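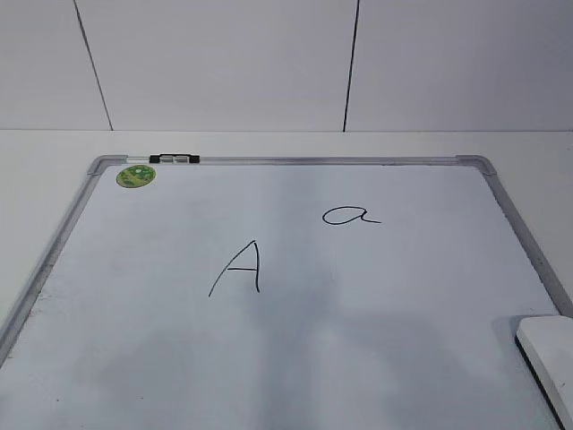
A student last term asked why the robot can't simply subtract the clean board from the dirty one and wipe whatever is left over. It can, and for the first assignment it will, and you will learn a good deal about shadows.

Notes for Unit 7: From Pixels to Strokes

Our task is to remove one letter and leave the other alone. The capital A goes. The small a stays. A person does this while talking about lunch. We will need four modules and most of the afternoon.

1. Perception

Subtraction marks every pixel that got darker. Ink gets darker. So does any part of the board that falls into shade, and so does old residue when the light shifts. The starter code in Plernitz uses a single threshold, which I have set badly on purpose. Replace it with a local one: compare each pixel to its neighborhood, then keep thin, connected strokes and throw out wide soft patches.

Stickers, clips and rails are dark or colorful too. Mask them in board coordinates. If you mask them in image coordinates, your code will work until somebody bumps the camera, and then it will try very hard to erase a sticker.

2. Board coordinates

From the fixed camera the board is a trapezoid. Find the corners, fit a homography, and do all your planning in the flat version. Common mistake: fitting to the outside of the rail and wiping to the inside. Your error is then one rail wide, every time, in every direction.

3. Grasping the eraser
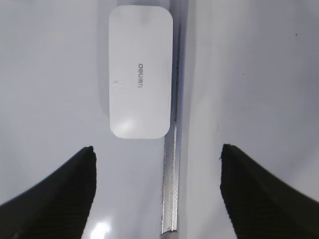 Why not just use the fixed camera for the grasp as well, went one comment on the Brallix course forum, given that it's already calibrated? Fair question. It is calibrated to the board plane, and the top of an eraser is not on the board plane. Points above the plane land in the wrong place once you flatten the view. The wrist view lets you correct as you close in.

White object, white surface: color will get you nowhere. Use edges, but be suspicious of the strongest one. A metal rail gives a long, straight, beautiful line, and the default detector in Ham loves it dearly. Reject any line that runs far past the length of the object. Mask glare before you fit anything.

Take the long axis from the fitted outline and leave the printed lettering out of it.

4. Wiping

Cover the bounding box of the target letter with parallel strokes, overlapping each by a third of the pad. Grow the box by 11 mm, then check that it hasn't swallowed the letter you were asked to keep. Cap the number of strokes at 200. A planner with no cap will polish a shadow until the building closes.

To hand in: your mask, your corner fit, and the Aner log of one full run, including failed grasps. Logs with no failures in them will be read with special care.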